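Search this forum Search Advanced search

Dried pasta: do you decant it or leave it in the packets?
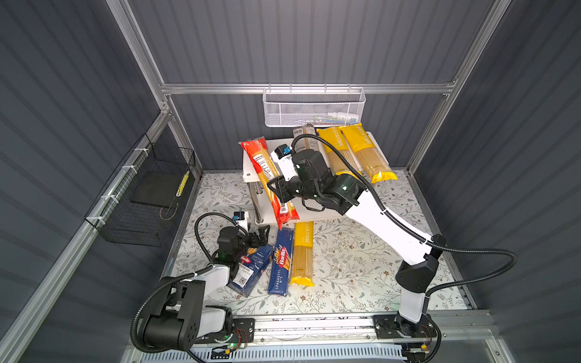
Packets of dry pasta on a floral mat, with the white two-tier stand in the middle.

Posted by larderlil, Thursday, May 4, 2023

Right, I need opinions, and I know this lot has them. We moved into the Femside flat before Easter and the kitchen has one proper cupboard. One! It's tall and thin and so deep that anything at the back might as well be in another county. I've got a two-tier stand to go in it and I'm trying to decide whether the pasta goes in jars or stays in its bags.

My sister is a jar person. Everything in her kitchen is in matching glass with little labels and it does look gorgeous, I won't lie. But I cook from the packet. I like having the cooking time there in front of me, and I never buy the same shape twice running, so I'd have jars with a handful of bows in the bottom and half a bag of something else clipped shut next to them. Which is what happened at the last place.

So, jars or bags? And if it's bags, how do you stop them sliding all over each other?

---

oldmancrumpet wrote:

Bags. Stand them up like books in a loaf tin. Done it for years.

---

Tess_in_Wavard wrote:

Jars, jars, jars! Sorry crumpet but I had pantry moths two summers ago and I will never leave anything in a bag again. They got into the flour first, then the porridge, then a bag of penne I'd folded over with a peg on it. I threw out the whole cupboard and wiped every shelf down with vinegar, and I was still finding the little beggars in June the year after. Anything with a proper rubber seal is worth the money. Cut the cooking time off the packet and tape it to the bottom of the jar, takes ten seconds.

---

oldmancrumpet wrote:

Moths come in with the food, Tess. If they were in the penne when you bought it you'd only have had a jar full of moths.

---

Tess_in_Wavard wrote:

Yes, ONE jar full of moths. That's my whole point!

---

larderlil wrote:

Oh lovely, I hadn't even thought about moths. Do they go for pasta much? I thought it was all flour and birdseed.

---

Warrick Rutherford wrote:

They'll go for pasta if it's there, though in my experience they like nuts and dried fruit better. I had a stall on Getport market for a good while selling dry goods by weight, so I've met a few. Put new flour in the freezer for a few days before it goes in the cupboard. I never bothered doing that with pasta.

On the jars question I'd say it depends what you eat. We get through a lot of spaghetti in our house so that has a tall jar, and it earns its place. Everything else stays in the packet until it's opened, then goes in one big lidded box with the others. The box pulls out like a drawer, and with a cupboard as deep as yours that'd matter to me more than what the pasta's in. Get something with a handle on the front.

I'd be wary of the tiered stand, by the way. They're good for tins and spices. Long packets hang over the edge and you knock them off reaching for the back.

---

larderlil wrote:

Warrick that's really helpful, thank you. I'm a bit attached to the stand though! I was thinking short shapes on the top and spaghetti lying flat on the bottom?

---

Warrick Rutherford wrote:

Try it and see. If you're picking macaroni off the floor by the weekend you'll know.

---

biscuit_tin_bev wrote:

Can I put in a word for buying less of it? I don't mean that nastily, I'm the world's worst. When we cleared my mum's kitchen there was lasagne in there older than my marriage, and I went home and looked in my own cupboard and it was going the same way. Now I have a rule that I can't buy a new shape until I've finished an old one, and the cupboard's not been a bother since. I did have a rather odd tea made of three different ends of bags, all cooked for different times. Bit chewy in places.

---

Tess_in_Wavard wrote:

Mixed ends is a proper dish, Bev, my nan put them in bean soup. You smash up the long ones in a tea towel.

---

oldmancrumpet wrote:

Best use for them. Put the rind of the cheese in as well.

---

yu_and_me wrote:

Going back a bit, I have to disagree about taping the label to the bottom of the jar. I did that and every single time I turned it over to read it I'd already taken the lid off. Fusilli everywhere. Write on the side in chinagraph pencil, it rubs off with a dry cloth. (And no, I'm nothing to do with the Yu shop on the parade, I get asked that every time I post about kitchen stuff. Their jars are nice but they're dear.)

Also nobody's mentioned square ones! Round jars waste so much room in a narrow cupboard. I changed over to square and got a whole extra row in.

---

Tess_in_Wavard wrote:

Square ones are a pain to wash, you can't get into the corners. Otherwise yes.

---

yu_and_me wrote:

Bottle brush!

---

oldmancrumpet wrote:

All this for something that comes in a perfectly good bag.

---

larderlil wrote:

Ha, all right crumpet, you're getting half your way. I've had a measure up and a think, and I'm going with one tall jar for spaghetti, because we do eat it all the time, and a pull-out box for anything that's been opened. Unopened bags on the stand, short shapes on top. Tess, the flour is going in the freezer tonight and I'm getting a sealed tub for the porridge, you've frightened the life out of me.

Next question, and I'm sorry in advance: rice. I've got basmati, a pudding rice that came with us from the old flat, and a huge sack of long grain that my other half bought because it was on offer. The sack doesn't fit in the cupboard at all. It's living behind the kitchen door and I've stubbed my toe on it twice.

---

Warrick Rutherford wrote:

Lidded bucket, food grade. Ask at a bakery, they often have empties going for next to nothing. Wash it well and give it a day with the lid off before you fill it, or your rice will smell of jam.

---

biscuit_tin_bev wrote:

Mine smelt of fondant icing for a month. Quite nice with a curry, as it goes.

---

Tess_in_Wavard wrote:

Start a new thread for the rice, Lil, I've got views on rice and this one's long enough already.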